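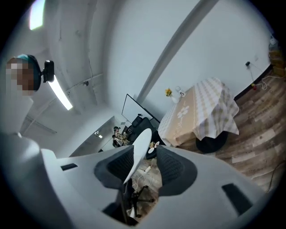 Shared tables in offices have been studied a good deal less than the meetings held at them. The literature on workplace furniture is large, confident and mostly concerned with chairs, and where a table appears in it at all, it tends to be a rectangle with a stated area and no opinions of its own. Our interest is in what people put down, where they put it, and what the table does to encourage them. The room we worked in is of a common enough sort: a fluorescent tube overhead, a thick white pipe across the ceiling, white cables looping over the floorboards, office chairs that roll wherever the last person left them. A small dark round stool holds two small white dishes, or things very like dishes, and we came to think of it as the most instructive piece of furniture in the building. It was bought for sitting on. We have no record of anyone having done so.

4.2 Overflow surfaces

We use the term overflow surface for anything flat that receives objects properly belonging to a table. Kivi and Cabrera, in their earlier survey of the Gamell offices, collected 691 entries describing such surfaces, of which windowsills made up the respectable portion. Stools and chair seats made up most of the rest. Their coding scheme distinguished "parked" objects, which somebody intended to come back for, from "settled" objects, which had in effect moved in. We adopted the scheme with one change. Kivi and Cabrera allowed an object to become settled after a full working day, a threshold that our pilot round at Allis showed to be touchingly optimistic about how often people clear up. Ours is a week.

Chair seats presented a particular difficulty. An occupied chair can't be an overflow surface, and an empty one nearly always is, so that the category changes every time somebody stands up. Semeniuk proposed that we code a seat by its contents at the end of the afternoon and ignore whatever had gone on before. This was crude and worked well enough.

4.3 The tablecloth condition

Round tables are supposed to be democratic. In practice they have no corners, and corners are where people keep things. Participants at bare round tables complained of this in the first round without quite knowing what they were complaining about; one wrote that the table "kept giving my stuff back." In the second round we added a patterned tablecloth, chosen by Laine Rozīte from the Brilotetti catalog on the grounds that it was the only one in stock in the right diameter. A plain cloth had been budgeted for and did not arrive until September, by which time we had lost interest in it. 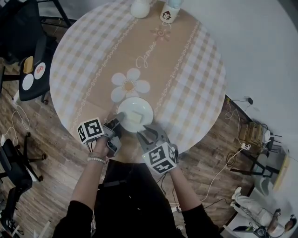
Figure 3. Round table in the tablecloth condition, from above, with the plate near the edge and a nearby chair seat in use as an overflow surface.

The cloth has gingham sides and a wide tan band through the middle, and the band mattered more than we had planned for. Participants treated it as a road. Personal items were set down on the checks, shared items on the band, and several people moved a cup back across the border after somebody else had nudged it over. The big daisy fared differently: it was used as a place mark, much as one might use a coaster, though a few participants steered around it as if it had been planted there. None of this appeared in the instructions, which asked only that a plate with one item on it be kept within reach.

Grigaitė's account of table edges would predict that a cloth increases the usable area by making the rim feel less like a cliff. Our ratings lean the same way. On a scale running to 100, with 50 labeled "neither roomy nor cramped," participants placed the covered table on the roomy side and the bare one on the other, although the two were the same table. Chair seats went on collecting things in both conditions. A person who has been given more table, it seems, will still want a chair to put things on – and Ait Brahim has suggested, with some justice, that the remaining chairs should simply be reclassified as shelving.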